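I'd been meaning to talk to Els De Graaf since April, when a friend handed me a jar of her rhubarb and ginger jam and I finished it in two days (with a spoon, standing up). So when she said I could come over to Tarkthorpe and ask her anything I liked, I was in the car before she'd hung up!

Els started out with four jars on a card table. Last year she sold 2181 of them, mostly at the Saturday-style markets and through Stevens, the little grocery on the corner. "I never planned it," she told me. "My aunt had a plum tree that went crazy one summer, and I can't stand throwing fruit out. I still can't. My family hides bananas from me."

I asked her about sugar, because everyone asks about sugar. She groaned. "People want to cut it in half and then they call me when it won't set. Sugar isn't only there to be sweet, it holds the whole thing together. If you want less, fine, make a small batch and keep it in the fridge and eat it fast."

Her sister-in-law Lies Van der Linden does the labels and was at the table cutting string the whole time we talked. I wanted to know if the two of them ever fight. "Over marmalade," said Lies. "She cuts the peel too thick." Els says it's supposed to be thick — you should have to chew it.

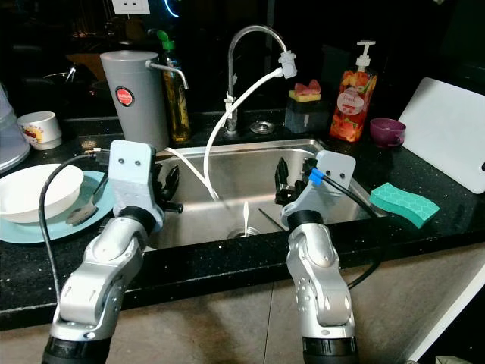
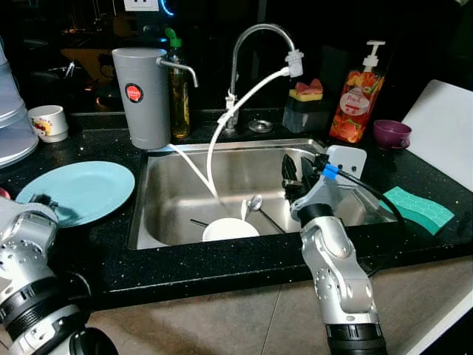
Two views of the sink and its tall faucet.

Page last changed: 08/07/2019

We got onto failures, which I always enjoy more than successes. Els once burned a huge pot of apricot the night before the Suston fair, and she cried, and then she went to bed. "I sold what I had. I was done by lunch and I went and looked at the goats." Her worst flavor ever was pear and rosemary. "It tasted like soap. Lies liked it."

"I still like it," said Lies.

What about getting bigger? A shop in Climness has asked for up to 172 jars a month and she keeps putting off the phone call. "I'd have to buy fruit in winter, and I don't know that I want to. I like that it stops. By the end of fall I'm sick of it, and then the rhubarb comes up and I'm excited all over again."

I went home with blackcurrant, a thick-cut marmalade and one dusty jar of the pear and rosemary, which I haven't opened yet.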